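Minutes of the residents' and leaseholders' meeting, Pisa Court

**Date:** August 17, 2025
**Place:** ground floor hall, Pisa Court
**In the chair:** Irja Turunen
**Minutes:** Alby Stubbs
**Apologies:** flats 4, 22 and 31. The managing agent, Cesine, sent a written report but did not attend.

## 1. Minutes of the last meeting

Agreed as a correct record with one change. Under item 6 the words "rear gate" should read "side gate". The rear gate has worked properly all year.

## 2. Matters arising

**Side gate.** The new closer has been fitted. It shuts harder than the old one and flat 2 can hear it in the bedroom. Alby has the key for the adjusting screw and will turn it down a little at a time. Flat 2 will let him know when it is acceptable.

**Bulk rubbish.** The mattress left by the bin store in spring was taken away by the council. Two more items have appeared there, a chest of drawers and a roll of underlay. Notices have gone up on both stairs. If they are still there at the end of the month Cesine will arrange collection and the charge will go to the service account.

**Parking by the substation.** No reply from the electricity company. Irja will write again.

## 3. Brickwork and repointing

Chowdhury, the building contractor, came in July to look at the outside walls and has sent a short report. The east side is sound. The north side has open joints below the second floor sills and some bricks whose faces have blown. Chowdhury puts this down to hard cement mortar used in an earlier repair, which holds the wet in the brick. They recommend raking out the joints and repointing in lime.

Flat 17 asked whether the curved wall indoors was part of the same job. Irja said it was not. The report covers outside walls only.

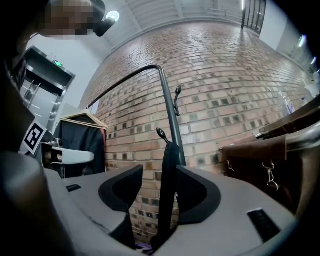
The price for the north side is £3,404 including the tower scaffold. There was a long discussion about whether to take it now or wait for a second quote. Points made:

- Flat 9 has had damp behind the wardrobe for two winters and would like the work done before the weather turns.
- Flat 26 thought one quote was not enough for a sum of this size.
- Lime work should not be done in frost, so a start later than October would probably mean waiting until spring.
- Cesine's report says the reserve fund can meet the cost without a special levy.

It was agreed to ask Amov for a second price, with a closing date in the first week of September. If nothing has come by then, Chowdhury's quote will be accepted. Carried, with flat 26 against. Flat 26 asked for it to be noted that they are in favour of the work and object only to the short time allowed.

Alby asked that whoever gets the job be told in writing to match the existing mortar colour. The patch by the meter cupboard was done in grey and still shows.

## 4. Service charge

Cesine's half-year figures were handed round. Spending is slightly under budget. Cleaning and lift maintenance are as expected. Electricity for the common parts is up, and Cesine thinks the stair lights on the west side are staying on all day. Irja has checked and agrees - the sensor on the first landing has been painted over. It will be replaced at a cost of £65.

Three flats are in arrears. Cesine has written to all of them. One has offered to pay by instalments and this was accepted.

Flat 12 asked why the agent's fee is charged quarterly in advance. No one present knew. Alby will ask.

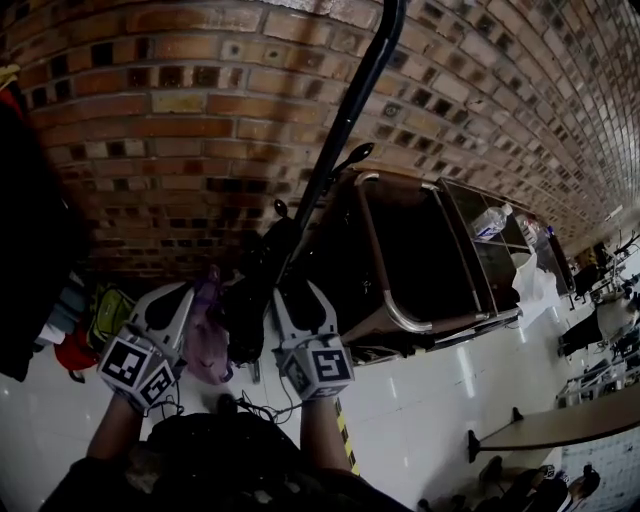

Flat 12 also asked to see the invoices for window cleaning, as the top floor windows at the back have not been done since last autumn. Several others said the same. Irja said the contract covers all windows above ground floor and that she would take it up with Cesine. Payment for the next visit will be held until the back windows have been done.

## 5. Garden and bicycles

The bed along the front path was cleared in June. The lavender has taken but two of the three roses have not. Flat 8 offered cuttings from her sister's garden, which was accepted with thanks.

The water butt leaks at the tap. A new washer has been tried and made no difference. Flat 30 thinks the thread is cross-cut and will have a look at it.

There are more bicycles in the rack than there are people who ride. It was agreed to tie a paper tag to each one. Owners should take the tag off and hand it to Alby, or put it through the door of flat 15. Bicycles with a tag still on after four weeks will be moved to the store room and kept there until Christmas. Flat 19 is away until the end of September and asked for an allowance to be made. Agreed.

A resident had asked by letter whether a charging point could be put in for electric bicycles. The insurer would have to be asked first. Left until the next meeting.

## 6. Fire safety

The yearly check of the stair doors was done in July. Two doors on the east stair need new seals and the door to the roof does not latch. Cesine has ordered the seals. The roof door will need a joiner, and the first price received is £115.

Residents are reminded that nothing may be kept on the landings. This includes pushchairs, shoe racks and plants. Flat 21 said there was nowhere else for a pushchair on the third floor. Irja offered the space under the ground floor stairs, but this was felt to be no better in a fire. Alby will find out if the old meter room can be cleared and given a lock.

The alarm test stays at the same time. Flat 5 works nights and asked for it to be later in the day. A show of hands was taken and it will stay as it is until the new year, when it will be looked at again.
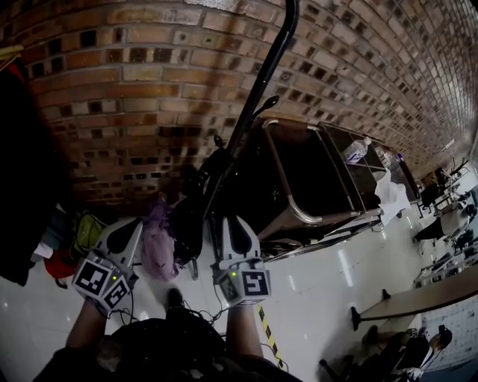 ## 7. Any other business

**Post.** Parcels are being left in the lobby in plain view of the street. Flat 3 is at home most days and is willing to take them in for neighbours who leave a note with her.

**Pigeons.** The netting over the rear balconies has come loose at one corner. To be reported to Cesine.

**Noise.** Drilling should be kept to the hours in the lease. Flat 28 apologised and said the shelves are now up.

**Keys.** Two fobs for the main door have been lost since spring and will be cancelled. Replacements can be ordered from Cesine.

## 8. Actions

- Ask Amov for a price on the north side - Irja
- Write again about the substation parking - Irja
- Window cleaning and payment - Irja
- Side gate closer - Alby
- Question on the agent's fee - Alby
- Meter room - Alby
- Bicycle tags - Alby and flat 15
- Water butt tap - flat 30

The next meeting will be held once the repointing prices are in. Irja will put the date on both noticeboards.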